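发件人：Stistura 步行导览协调处
收件人：线路讲解员及合作单位邮件列表
主题：答复：关于老城夜间步行线路六月起调整事项的几点疑问

各位讲解员、各合作单位：

Rawan Dabbas 女士日前就夜间步行线路的调整方案致信本列表，所提问题具有普遍性，其他讲解员也曾以电话方式提出类似询问。经与线路运营方 Londetlow 及票务方 Woltesora 商议，现统一答复如下。为便于查阅，原信附于本函之后。

一、关于集合地点

自六月起，夜间线路的集合地点由原来的南门石阶改至 Awwad 客栈前院。南门石阶一带夜间停靠旅游大巴较多，客人候团时不得不站在车道边缘，去年旺季已有讲解员多次反映。Awwad 客栈同意在每晚开团前开放前院，供客人签到、领取提灯及短暂休息，但不提供行李寄存。请各位在致客人的确认短信中一并说明，尤其是从火车站直接前来的客人，应建议其先行办理入住。

前院的侧门通向染坊巷，线路由此出发，不再绕行鱼市。原线路中鱼市一段的讲解内容（盐商宅院、旧更楼）移至回程，讲解词的顺序由各位自行衔接，协调处不作统一规定。已印制的旧版折页仍可使用，但发放时须口头说明集合地点已变更。

二、关于每团人数

每团上限维持十五人不变的意见，我处认真考虑过，最终未予采纳。新线路经过的染坊巷及井台夹道较窄，两团相遇时难以错身。自六月起，每团上限为 11 人，含儿童，不含讲解员。婴儿由家长背负或怀抱者不计入人数，但婴儿车不得进入井台夹道，请在客人预订时提前告知。

包团客人如超过上限，应拆分为两团，由两位讲解员分别带领，间隔出发。学校及企业包团往往希望全体同行，遇此情形请耐心解释，并可将其中一团的行走方向调整为逆时针，两团在钟楼前的小广场会合后合影、自由提问。逆时针方向的讲解词正在整理，完成后另行发至本列表。

三、关于出发时间

夜间线路每晚两团，首团晚上 9 时出发，末团晚上 10 时出发。六月天黑较迟，首团出发时天色尚未全暗，部分讲解员建议整体推迟。我处征询了沿线住户代表的意见，住户普遍希望末团能在十一时半之前离开居住区，因此末团出发时间不宜再推后。首团讲解可适当多讲建筑与街巷沿革，将传说部分集中安排在后半程。

请各位严格遵守染坊巷内的音量约定。巷内不使用扩音设备，不吹哨，不组织客人齐声呼喊。以往个别团队在“无头更夫”一段安排人员突然敲击门板，住户投诉较多，这一做法自即日起停止。讲述时可以放低声音，让客人靠拢聆听，效果并不逊色。

四、关于讲解内容的依据

Rawan Dabbas 女士在信中指出，不同讲解员对同一传说的说法出入较大，有客人先后参加两次线路，对此提出疑问。我处的意见是：民间传说本有多种版本，不要求一致；但凡涉及真实年代、真实人物、火灾及疫病死亡情况的，应以线路手册所载为准。手册未载而讲解员自行查得的材料，欢迎寄送协调处，注明出处，核对后补入下一版手册。在核对完成之前，讲述时请使用“据传”“有老人说”一类说法，勿以确凿史实的口吻介绍。

另请注意，井台夹道内的小祠仍有住户日常祭拜。经过时请提醒客人不要触碰供品，不要将提灯放置于台面，不要对正在上香的人拍照。客人若询问该祠与线路传说有无关联，请如实回答：并无关联。

五、关于票款、改期与退票

票务仍由 Woltesora 统一办理，讲解员不得在现场收取现金。对临时到达、尚未预订的客人，可请其用手机自行预订，确认有余位后方可入团。每团是否有余位，以讲解员出发前收到的最后一份名单为准。

客人提前一日以上改期的，不收手续费；当日改期的，可改一次，须于首团出发前提出。迟到客人可在染坊巷口追上团队，但讲解员不必为其停留等候，也不必补讲已讲过的内容。因大雨或雷电取消的团次，由协调处在下午六时前作出决定并通知全体，客人可选择全额退款或改期。小雨照常出发，请提醒客人自备雨衣，巷内不便撑伞。

六、关于提灯

每位成年客人领取一盏，儿童与家长共用。提灯一律使用电池灯芯，不再使用蜡烛。有讲解员认为烛光更符合线路气氛，这一点我处并不否认，但染坊巷两侧木檐较低，消防方面的要求必须遵守。讲解员本人所持的提灯亦同。

提灯损坏或遗失的，请在当晚交接簿上登记，写明团次即可，不要求讲解员赔偿，也请不要向客人索赔。备用灯芯存放于 Awwad 客栈前台，凭讲解员证领取。

七、关于讲解员津贴

新线路全程较原线路略长，津贴标准相应调整，具体数额已由 Londetlow 另函寄送各位本人，不在本列表内讨论。末团讲解员可另领夜间交通补贴。对函中数额有疑问者，请直接与 Londetlow 联系，并抄送协调处。

八、关于试走

新线路正式启用前安排两次试走，请每位讲解员至少参加一次。试走不对外售票，可携一位亲友同行，以便模拟带团。试走结束后在 Awwad 客栈前院短暂座谈，欢迎就停留点的位置、照明及讲解时长提出意见。未能参加试走者，六月首周暂不排班，由资深讲解员陪同走过一次后恢复。

新版线路手册共印 1000 册，除讲解员人手一册外，其余分送沿线客栈、茶馆及游客服务点。各合作单位如需增补，请回信说明所需册数及收件地址。

以上各项如有未尽之处，请直接回复本列表。涉及个人排班的事项，请单独致信协调处，以免打扰其他成员。

Stistura 步行导览协调处　谨复

------ 原信 ------
发件人：Rawan Dabbas
收件人：线路讲解员及合作单位邮件列表
主题：关于老城夜间步行线路六月起调整事项的几点疑问

> 协调处各位同仁：
>
> 收到线路调整的初步通知，我已仔细阅读。作为长期带领末团的讲解员，我对改走染坊巷总体表示赞成，但有几处希望得到明确答复，以便早日向已预订的客人说明。
>
> 第一，集合地点改到客栈前院后，客人能否寄存行李？末团常有当晚刚刚抵达的客人，拖着箱子走石板路，声音很大，对住户也是打扰。
>
> 第二，每团人数能否维持十五人？我理解巷子较窄，但六月的预订已有不少是家庭结伴，若临时拆团，恐怕需要逐一联系。
>
> 第三，首团出发时天还没有黑透，提灯几乎看不出亮光，客人难免失望。可否考虑把两团都往后推半小时？
>
> 第四，关于更夫的故事，目前我所听到的讲法就有好几种，年代相差很远。上月有一对夫妇第二次参加线路，当面问我哪一种是真的，我只能说各有来历。希望手册中对能够查证的部分有统一的写法。
>
> 第五，提灯是否必须全部改用电池？我手中还有一些未用完的蜡烛，如确定不再使用，请告知退还至何处。
>
> 第六，试走如安排在白天，恐怕看不出夹道内的照明情况，建议至少有一次在晚上进行。
>
> 盼复。
>
> Rawan Dabbas

补充答复：原信第二问中已预订的家庭团，由 Woltesora 逐一联系，讲解员无须自行通知。第五问所述剩余蜡烛，请交至 Awwad 客栈前台，由协调处统一收回。第六问的建议已采纳，两次试走中的第二次改在晚间，按末团时间出发。

本列表成员如需退出，请致信协调处，并在主题中注明“退出列表”。 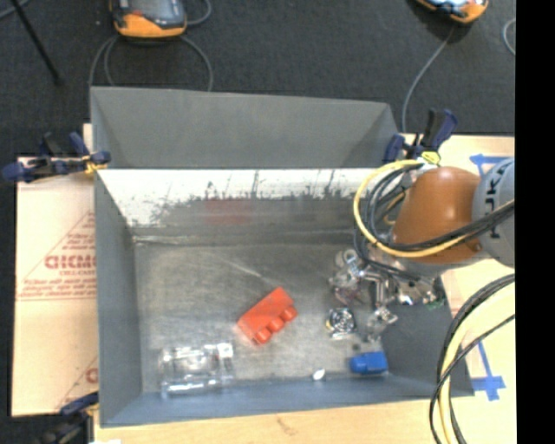

木色台面上的灰色金属箱与机械臂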